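Before filing for an expungement under a state marijuana statute, get the case number, the charge code and the date the sentence ended. The clerk of the court that entered the conviction has all of these.

Fill out Form 4 in black ink, one form per conviction. Leave the judge's signature line blank.

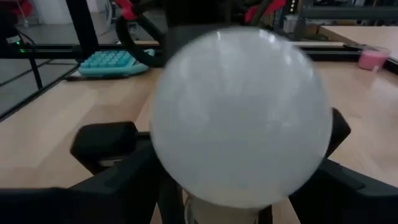
Page 139

Make two copies. File the original with the clerk and serve one copy on the prosecutor by mail. Keep the other, with the mailing receipt. If the prosecutor objects, the clerk sets a hearing and mails a notice to both sides.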